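Up in the cheap seats with Urkia

I have been meaning to write about Saturday all week and I keep getting stuck on the same five minutes, so forgive me if this comes out in a strange order. Urkia 3, Skuma 3. In the rain, away from home, with our regular goalkeeper watching from the bench with his knee strapped up. What a game!

For anyone new to this blog: I follow Urkia, we play in the regional second tier, and most weeks there is nothing on the line except who gets to be grumpy at work on Monday. This one mattered a bit more. Skuma had won their last 8 at home and their fans had been letting us know about it since early March. The crowd was announced as 3079, and I would swear half of them were standing between me and the coffee.

We were dreadful for half an hour. Truly dreadful. Skuma pushed their fullbacks so high that Inês, who was next to me and has a much better eye for this stuff than I do, kept pointing at the space behind them and groaning every time we passed it backward. They scored from a corner, then from another corner that looked exactly like the first one. Two down and my socks were soaked.

Then Abílio Rebelo decided he'd had enough. He picked the ball up near the halfway line, ran straight at the center backs – no tricks, just ran – and hit it low into the corner from the edge of the box. I have watched him miss that same shot since he was in the youth team, and I was so happy for him I hugged a man I had never met. 2-1 at the break.
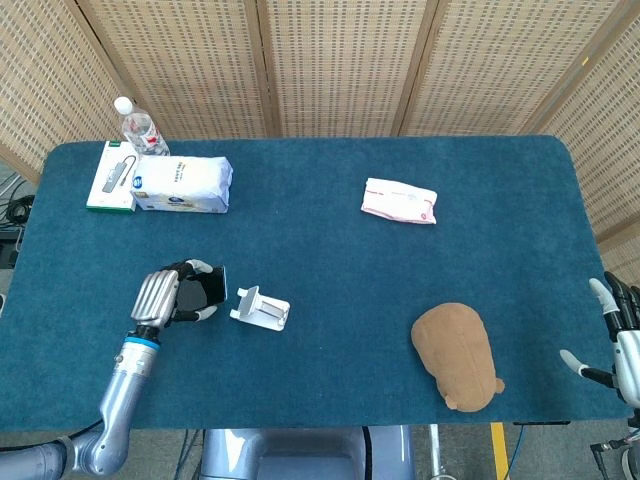 The second half

Garcia came on for the second half and everything sped up. I know some of you think Florêncio Garcia is too small for this level (I read the comments, I really do) but go and watch how he takes the ball with his back to goal. He had a defender leaning all over him and still turned and slid in Rodrigo Magalhães for the equalizer. Rodrigo ran all the way to our end to celebrate and slipped over on the wet grass in front of us, which made it even better.

At 2-2 I would have taken the point and gone home singing. Instead we got greedy, lost the ball with six players up the field, and Skuma broke and scored with what I have to admit was a gorgeous chip. Our end went very quiet. Inês said we still had time. I said we didn't, and checked the bus schedule.

She was right, of course. Free kick, last minute of stoppage time, everybody forward, even the keeper. Sérgio Teixeira swung it in from the left and the ball hit a head, a shoulder and then I think a shin before it crossed the line. The announcer gave it to Rodrigo. Abílio was pointing at himself. I'm told the league will look at it this week, and I'd love it to be Abílio's because that would put him level with Rodrigo for the season.

A few leftovers from my notes. The backup keeper made a save at 2-2, down to his left, that will get lost because of what came after, and it shouldn't. Our corner defending needs work and I don't understand why we leave the near post open. The bean stew at the Skuma ground is excellent, get there before kickoff or you will miss it.

Next up is Fallahi at home, and they sit two places above us and never seem to concede. After that it's the long trip to Kesar. I've already booked the bus, and Inês is bringing dry socks for both of us.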